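Learning to Put Shoes Away, One Pair at a Time
By Paweena Suwannarat
20 Jan 2025

The task sheet taped to the wall at Boldale has one line on it: footwear to shelf, paired, toes out. A person does this without putting down the mail. For a two-armed robot with jointed fingers it is a long task made of short contacts, and most of the failures happen in the last inch.

The group at Boldale, led by Dalal Saliba, has spent the winter on a training method it calls Gredum. The method starts from demonstrations. An operator drives both arms through the task while the system records joint positions, hand poses and the video from a head camera and from a small camera at each wrist. A policy network is then trained to predict the next short run of arm and finger motion from the most recent pictures and joint readings.

So far this is ordinary imitation learning. The change is in how the demonstrations are cut up and weighted. A typical recording contains a lot of travel through open air and very little contact. A network trained on all of it equally becomes good at travel. Gredum marks the stretches where fingertip load changes and samples those more often during training, along with a short lead-in before each one.

"The arm spends most of its time going somewhere," Saliba said. "We wanted the training to spend its time on the part where something can go wrong."

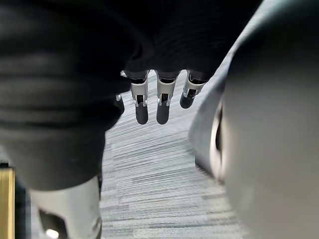

The lead-in matters more than the group expected. Early versions sampled only the contact itself, and the fingers closed well once they were in place but arrived there at poor angles. Adding the approach fixed most of that. The length of the lead-in is still set by hand, and Hanan Karam, who wrote the sampling code, considers this the weakest part of the method. A fixed value that suits a slide with a stiff strap is too short for a slipper with a soft one.

Finger control is handled in a separate layer. The policy asks for a hand shape and a grip effort, and a faster loop on the hand tries to meet both. If one fingertip meets resistance early, the loop holds that finger and lets the others continue. Without this, a hand coming down on a curved part tends to push it sideways before the remaining fingers arrive.

The test set came out of that observation. Besides the shoes, the group uses molded plastic parts with hollow, curved bodies. They are light, their surfaces slope in more than one direction, and there is no flat place to press on. A controller that treats every fingertip as if it should land at the same moment does badly on them.

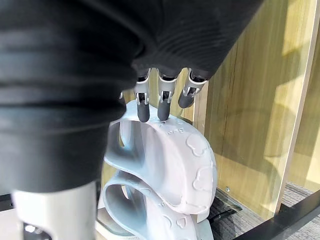
Reading time: 6 minutes

Karam's records list 1063 demonstrations, collected by two operators on one rack. Of the full set, 137 were dropped before training. The usual cause was a timing fault between the wrist video and the joint log. The fault was small, but a contact marker placed a few video samples late teaches the network to close on nothing.

Borghild Midtbø, who ran the evaluation, scores each trial in stages: reach, contact, lift, placement and pairing. A trial that places a shoe securely but with the toe facing the wall passes four stages and fails the last. She argues that a single pass or fail score hides the difference between methods, and the stage scores support her. Equal sampling and Gredum reach the shelf at similar rates. They separate at contact and stay apart through placement.

Pairing is the stage where neither does well. It depends on the relation between two objects, and by the time the second shoe comes down, the hand often blocks the wrist camera's view of the first. The head camera still sees both, at lower detail. The network has to learn when to rely on which view, and with demonstrations from a single rack it has had limited reason to learn this properly.

Shelf height adds a second difficulty. On a lower shelf the forearm has to come in at a shallow angle to clear the boards, and the hand arrives partly rotated. The strap, the easiest place to grip, may then face away from the fingers.

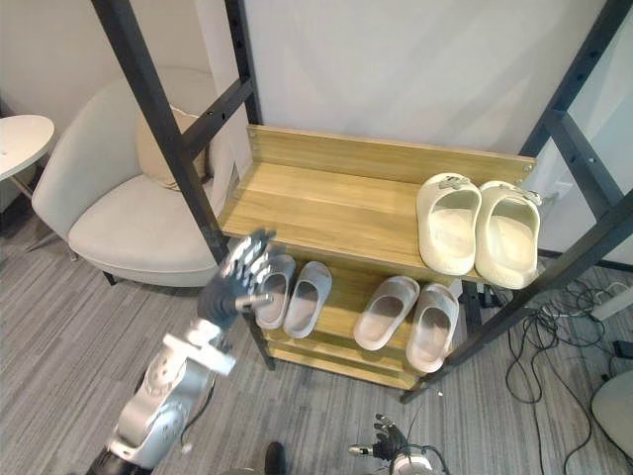 Does the method need force sensors in the fingertips?

Gredum needs a signal that changes when a finger meets something, and motor current has been enough so far. Fingertip sensors would give cleaner markers at light loads, where current readings are noisy.

That noise is the subject of the next round of work. Sang Lý, who maintains the hands, has measured how friction in the finger joints varies with temperature, and the variation is large enough to trigger false contact markers on a cold start. His present fix is a warm-up cycle before each session - open, close, spread, repeat - followed by a fresh baseline reading. A correction built into the marker itself would be preferable. He has a draft of one, and it has not been tested on the full set.

There is also the question of transfer. The policy was trained on one rack with one arrangement of shelves. Midtbø moved the rack a short distance along the wall for a side test and saw placement scores fall slightly. Turning it by a small angle did more damage. She attributes this to the head camera view, which the network appears to use as a kind of map, and plans to vary the rack position during the next collection.

That collection is set for February at Plelitz, a second site with a different shelf design. Karam intends to keep the sampling code unchanged for the first week so that the two sets can be compared directly. After that she will replace the fixed lead-in with one computed from hand speed, and run the old version beside it on the same recordings.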